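23 July 2022

Too warm to sleep, so I'm writing this at the kitchen table with the window open and my feet in the dishpan (bliss, I recommend it). Saturday club ran long again and I didn't get home until the good light was gone, but I don't mind a bit, it was one of those days I'll want to remember.

We're 23 days from the Prerka showing and our team finally has a name, Jureo, after a whole month of calling ourselves "table by the door." I wanted Grilonik and was outvoted, then found out another team had taken it anyway! Our job is still the peg assembly, all in simulation, with the arm coming down over the wooden pieces and closing on one without knocking the rest about. It sounds like nothing when I tell my sister. Then I try to explain that the fingers have to arrive at just the right tilt, and she goes to look in the refrigerator.

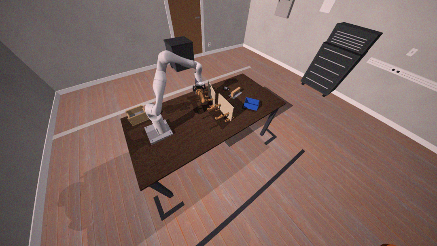
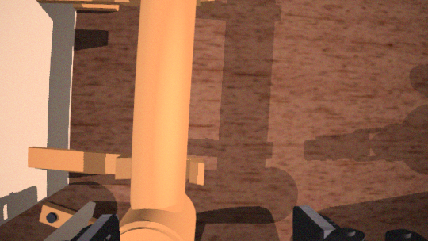 I spent most of the morning on the approach angle, which is my piece of it, and the afternoon reading back through the run log, which is supposed to be everyone's piece and is somehow mine too. Run 1,201 was today. We had cake for run 1,000 and I think we should have held off for this one, the number is so much nicer. Of the last 73 runs we got 42 clean ones, and that is the first time we've been over half, so I did a little dance by the coat hooks and spilled my tea on the Gazi manual. It's drying on the radiator there. I'll have to own up next week.

What I keep turning over is the speed. I slowed the last stretch of the descent way down and things got better, but a round is timed at the showing and I'm afraid we'll be the team everyone waits for. Maybe quick through the high part of the arch and slow only at the end? I wrote it on my hand so I wouldn't lose it on the bus, and there it still is, a bit smeared.

Must call Mom tomorrow, and buy more tea for the club tin. Water's gone cold. Bed.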